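Chapter 4
Where Examples Come From

In this chapter
What counts as one example
Setting up a table worth recording
Why a tidy start is a bad start
Good runs, ugly runs and the bin
Keeping notes your future self can read

My first go at teaching a robot to do something useful ended with a folder of 82 recordings and a machine that would only pick up a block if the block was sitting where I'd put it that morning. Move it a hand's width to the left and the gripper closed on air, in exactly the spot it had practised. I had spent a whole March on it. My supervisor, Selorm Owusu, watched one attempt, then a second, and asked me how many different places I'd started the block from. The answer was one. I'd even marked it with a bit of tape so I could get it right every time - I was very proud of that tape.

So this chapter is the one I wish I'd read before I bought the tape. Chapter 3 was all about what happens inside the learner once it has its examples, and there was a fair bit of maths in it. You can put most of that away for now. We're going to spend these pages at the table, with our sleeves rolled up, making the examples ourselves.

Let's get the word straight first. When I say "example" (some books say "demonstration" or "episode", and I'll slip into those too) I mean one complete try at a task, recorded from start to finish. A person steers the arms, and while they do it the computer writes down two streams side by side: what the cameras saw, and where every joint was told to go. Later on the learner looks at the first stream and tries to guess the second. It doesn't get anything else. It has no idea that you were tired, or that you meant to grab the other block, or that you only paused because the phone rang. If you paused for three seconds above the bin, then pausing above the bin is part of the lesson.

I find it helps to think of a learner as a very keen new kid on the job who copies everything, including the way you scratch your ear.

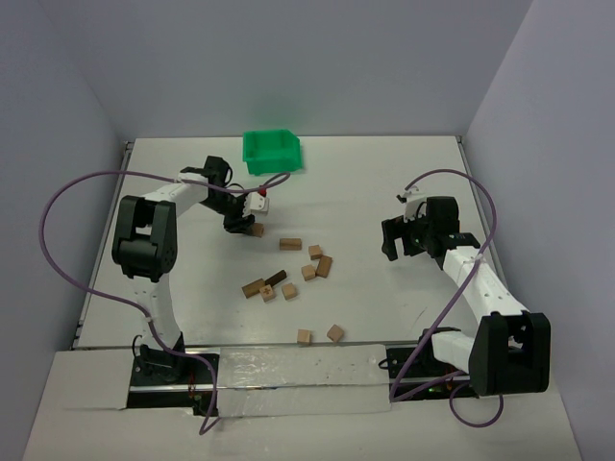 Block sorting will be our running task for the rest of the book, and we'll call it the Skolley task, after the street where I first rented bench space. The rules are short. There are wooden blocks on the table and a bin, and every block has to end up in the bin. You may use either arm. The part worth slowing down for is the layout, which does more teaching than most people expect. Look at how the blocks sit: a couple of close little groups, a pair down at the near edge, some lying straight and others turned on an angle, and all of them short of the green bin at the back. A cube with neighbours pressing in on it needs a different approach from a cube out on its own, and a long dark block lying on the diagonal needs the wrist turned before the fingers come down. If your examples never include those cases, your learner will meet them for the first time when you're showing the thing off to visitors. Ask me how I know.

4.1 Scatter first, then start

The easiest habit to pick up is also the one that helps most. Before each run, mess up the table. Don't place the blocks. Tip them out of a tub, give them a nudge with the flat of your hand, and leave them how they fall, as long as the arms can reach them all.

People are terrible at being random by hand. Kalliopi Hodžić, who shared the bench with me at Clernevach, once went back through a batch of ours and coloured in every starting spot on a sheet of graph paper. We had been certain we were spreading things out. What we had drawn was a fat blob in the middle, with hardly a mark near the corners and nothing at all behind the bin. After that we used tipping for half the runs and a printed list of positions for the other half, and the blob went away.

Change the bin's position too, once the basic task is going well. I'd leave it alone for your first batch, though. You'll want to see your learner succeed at something early on, and so will whoever is paying for the lab.

4.2 How many is enough?

Everyone asks this, and I'm afraid my answer is a shrug with some numbers attached. For the Skolley task with a fixed bin, we began to see sensible behaviour at roughly 500 runs. We stopped at 595, and the only reason for that odd figure is that the Zoubi controller we were steering with packed it in that afternoon and we never went back.

Your number will be different. A harder task wants more, and so does a table where lots of things can change. I'd much sooner have a modest pile of varied runs than an enormous pile of near copies. Train on what you've got every so often and watch where it goes wrong. If it fumbles blocks that touch each other, go and record more blocks that touch each other. That loop of record, train, watch and record again is most of the job.

4.3 The ones you'd like to delete

Some of your runs will be ugly. You'll knock a block over, miss a grasp, drop something short of the bin and have to go back for it. The temptation is to throw all of those out and keep the smooth ones.

Hang on to some of them. A run where the fingers slip and the person calmly lines up and tries again shows the learner how to get out of trouble, and it will certainly get into trouble. The ones I do throw out are those where the person steering lost the plot: long waits, arms wandering about, a block shoved off the table. At Clernevach we kept a plain text file called Dandex with one line per run, and each line had the run number, who was steering, and a word or two such as "regrasp" or "bin it". It took a few seconds to fill in. When we left it until the end of the day we couldn't remember which run was which, and I once had to rewatch 13 of them over a cold coffee to find the single one where I'd bumped the camera.

Before you go on to section 4.4, grab a handful of small objects and clear a bit of your kitchen table. Tip the objects out, then put them away in a bowl one at a time, using only your thumb and one finger. Go slowly and notice which one you reach for first, when your wrist turns, and whether you ever push something aside to get at its neighbour. Write down what you noticed. We'll use your notes when we plan the first recording session.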